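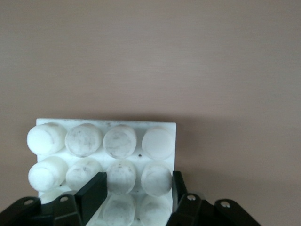
Vol. 6, No. 3 | Page 41

The Patience of Pegs

A robot in Imbridge is learning when to let go, and it is taking its time

There are glamorous problems in robotics. Walking is one. Folding a shirt has its admirers, mostly among people who hate folding shirts. Then there is the problem that has taken up the better part of two years at Jisteck, a small research outfit above a tile showroom in Imbridge: putting two black fingers on either side of a white peg without bothering the peg next door.

The pegs stand out from a white block in rows, like the world's dullest coat rack. They are close together. They are nearly the same color as the thing they are attached to. A toddler would have one in hand before you finished explaining the task, and would probably have it in her mouth before you finished regretting it. A robot, looking through a small camera at its own wrist, sees white on white on white, and has to decide where one white ends and another begins.

The usual cure is to change the pegs. Paint them orange, put a sticker on each, and the trouble goes away until someone hands the robot a peg without a sticker. Jisteck decided to leave the pegs alone and change the lessons.

Their method goes by the name Ogola, which stands for nothing. It works by collecting near misses. Most robots of this type are taught with good examples: a person steers the arm through the job, the arm does the job, everyone is pleased, and the recording goes into the pile. Ogola wants the bad ones too. It wants the approach that came in a little left, the finger that brushed a neighbor, the grip that closed on the rim and slid off. Each is stored along with the correction that followed, so that what the robot learns is how to get from slightly wrong to acceptable.

This turns out a strange kind of workday. Operators are asked to make mistakes on purpose, and people are bad at it. Their early errors were either enormous or so polite they hardly qualified. The lab ended up writing a schedule of errors, a document that tells a grown adult with an engineering degree to miss by the width of a pencil line and then look sorry.

The finished collection holds 1,589 attempts. Of those, 1,336 went into training. The rest were thrown out for reasons that range from the technical to the embarrassing, the largest single category being "wrong peg, right attitude."

To see whether any of this helped, the team ran 200 fresh trials on a block the system had not trained on. The version taught only on clean examples did well when it arrived in the right place and poorly when it didn't, because it had never been shown what to do next. It would close on whatever was there, including air, with great conviction. The Ogola version was slower and looked less sure of itself. It would come in, stop, shuffle sideways, and try again. It failed on only 6 of the 200.

A curious side result concerns dirt. Several of the pegs have gone gray and speckled on their ends, while others still look fresh. The team had planned to swap the grubby ones out. Then they noticed the robot doing better on those than on the clean ones. A smudge, to a wrist camera, is a landmark. The system had quietly begun to steer by grime.

Depending on whom you ask in the building, this is either a charming discovery or a serious flaw. A factory does not promise to keep its parts dirty in a consistent way. The next round, code-named Zullwood and due in November, will mix spotless pegs with filthy ones and move the filth around between runs, so the robot cannot simply memorize which peg has the freckles.

Meanwhile the showroom downstairs has asked, twice, whether the noise could be kept to the afternoons.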